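Teaching a Gripper to Sort Packets
Final project report, Robotics Project Course
Hakim Oei and Virgilio Marquez
Team name: Nonness

Summary

Our project was to collect demonstrations of a person sorting small packets with two hand-held grippers, and then to train a policy from those demonstrations. We finished the collection part and trained 2 versions of the policy. The second version was tested on the lab arm with one kind of packet only. This report covers the hardware, how we recorded, what we changed along the way and what we would hand over to next year's team.

Background

Last year's team from our course built a pick-and-place cell that used fixed positions. It worked as long as every part was in its jig. When they tried soft or loose items it missed most of them, and their report said the next team should look at learning from demonstration. We took that as our starting point.

We picked packets because they are cheap, they bend, and they lie on top of each other. Stick packets slide. Flat packets are hard to pick up one at a time. Crumpled wrappers change shape every time they are squeezed. Our advisor asked us to keep the task small, so we limited it to taking one packet out of a divided tray, setting it on the table and putting it back in the compartment it came from.

Hardware

The grippers are hand-held. The operator holds one in each hand and closes the fingers with a trigger. Each one has a camera looking down between the fingers, and there is another camera on the operator's head. Everything runs over cable to one computer. We considered going wireless, but the bandwidth tests in December were poor and we dropped the idea.

We printed the finger pads ourselves. Hakim drew them in CAD from the old ones left in the lab, with a longer flat face and two screw holes on the narrow side. The mounts have brass inserts so that pads can be swapped without wearing out the plastic threads. The first batch of inserts went in crooked because we pushed them in by hand with a soldering iron. For the second batch we made a small guide block out of scrap, and those came out straight.

We named our three pad designs after the streets near campus. Ulbridge was the short pad, Hamby was the long pad with a smooth face, and Engelhardt was the long pad with a rougher face. Ulbridge was easy to aim but it could not reach the bottom of a compartment without the mount hitting the divider. Hamby reached fine and let go of stick packets halfway up. Engelhardt held them best. All of the recordings in the final set were made with Engelhardt pads.

Recording setup

We recorded at a square table with a light wood top. The tray is metal with four compartments, and each compartment had its own kind of packet. We did not tape the tray down. We wanted it to shift a little between recordings so that the policy would not just memorize one position.

One of us wore the head camera and held the grippers. The other sat at the computer, started and stopped each recording and wrote down anything that went wrong. We switched jobs every hour. Arms get tired faster than we expected, and the recordings from the end of a long turn have more shaking in them.
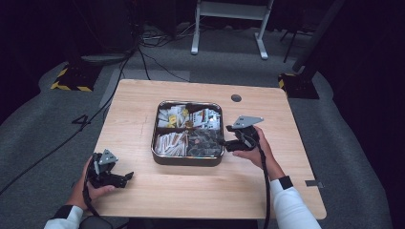
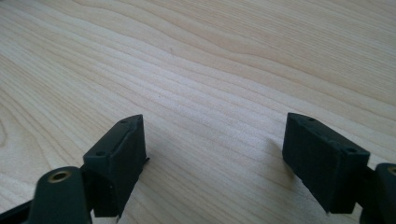 Each recording followed the same steps. The operator started with both grippers open over the table and waited for the word from the computer. Then the operator moved one gripper to the tray, closed on a packet, lifted it clear of the divider, set it down on the table, let go, picked it up again and returned it. The other gripper was supposed to steady the tray by the rim if it moved. In the early recordings we did this differently from each other. Virgilio held the rim the whole time and Hakim only touched it when the tray slid. We talked it over and agreed to touch the rim only when needed, and we threw out the recordings made before that.

We recorded mostly on Saturday, when the lab was quiet. The final set has 400 recordings, split evenly among the four compartments. We checked every one by playing it back at double speed. A recording was dropped if a camera lost signal, if the operator took more than one packet or if the packet went back in the wrong place.

Problems

Cables. The cable from each gripper pulls on the wrist when the arm is stretched out. It also caught on the corner of the table. We tried running the cables along the forearm with elastic bands and that was better. Leaving a loop near the gripper helped the most, and we should have done it from the start.

Time sync. The gripper cameras and the head camera did not start at the same moment. At first we lined them up by hand, using the moment when the fingers closed. This took too long. Virgilio wrote a script that sends one start signal and saves the offset for each camera in the log file. After that we only had to line up one recording by hand, and that was the day the computer restarted during a run.

Table surface. The wood grain gave our position tracking trouble. When a gripper was low over the bare table, the tracker had only the grain to follow and it drifted. It did much better when the tray was in view. We got around this by using the head camera to correct the position and by asking the operator not to hover low over the bare table for long. A mat with a printed pattern would probably be the proper fix, but we did not want to change the surface partway through the set.

Wear. Printed pads scuff along the top edge where they rub against the metal. We sanded them once and then stopped, since sanding changed the shape a little and we wanted it to stay the same through the set. We printed spares and kept them in the drawer with the screws.

Training and tests

We trained the first version on the stick packets alone to see if the whole process worked from recording to robot. It moved toward the tray and closed in the air above it. The cause was a mistake in our conversion from the gripper camera's position to the fingertip position. We had measured from the lens to the old short pads and never updated the number.

The second version used all the recordings and the corrected measurement. We ran 12 trials on the lab arm, all with stick packets, because the arm was only free for one afternoon. We counted a trial as good if the arm lifted a packet over the divider and set it on the table. It managed that in 3 trials. In the others it usually closed on the divider or touched a packet and failed to hold it. We did not test the step where the packet goes back.

This is a low result and we do not want to make it sound better than it is. It does show that the recordings can be turned into arm motion with no changes to the file format, and the misses were mostly small ones. Our advisor thinks more recordings at the edge of each compartment would help, where most of our picks were in the middle.

Who did what

Hakim designed and printed the pads and mounts, ran the arm tests and wrote the hardware section. Virgilio did the recording software, the time sync script and the training runs. We both recorded and both checked recordings.

For next year's team

The pad files, the guide block drawing and the log format are in the Nonness folder on the course drive. Print the Engelhardt pads and start with those. Measure from the lens to the fingertip every time you change a pad, and write it on the sheet inside the cabinet door. Book the arm early in the semester, for more than one afternoon if you can get it.

The spare inserts are in the small box next to the soldering station. There are not many left, so order more before you print new mounts.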